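Todullow Club Kit: Doors Module

Doors are where good student teams go to be humbled. This simulation add-on gives your club a two-armed robot, a lever handle and a great deal of time to think about both. Jolene Tomoana wrote the practice tasks, and she did not write them to be kind.

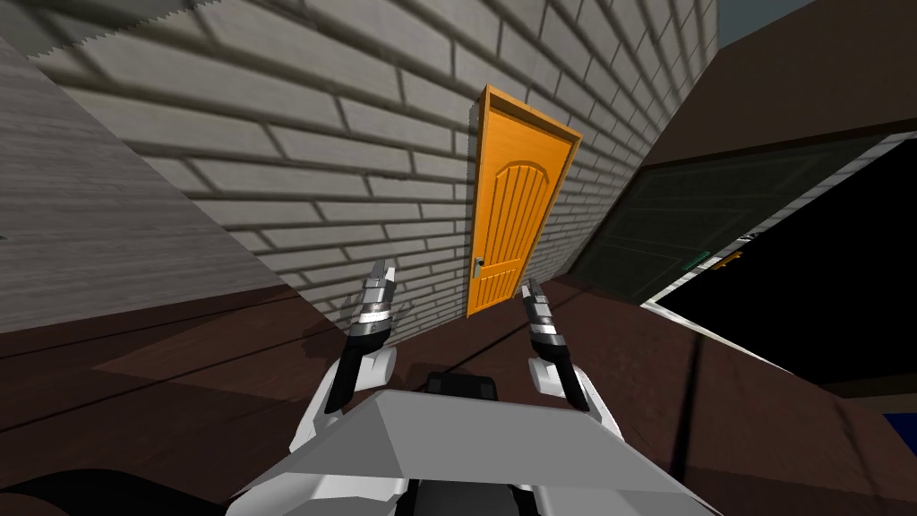

Every team gets the same 10 tasks, starting with finding the handle and ending with going through without taking the wall along. Scores go to the coach's page, where they can be sorted by shame.

Included: 2 coach logins, 9 student seats, a 53-page workbook. Needs the Todullow base kit, sold separately. Orders placed by June ship with Kacper Duda's notes on wrist angles, which are longer than the workbook.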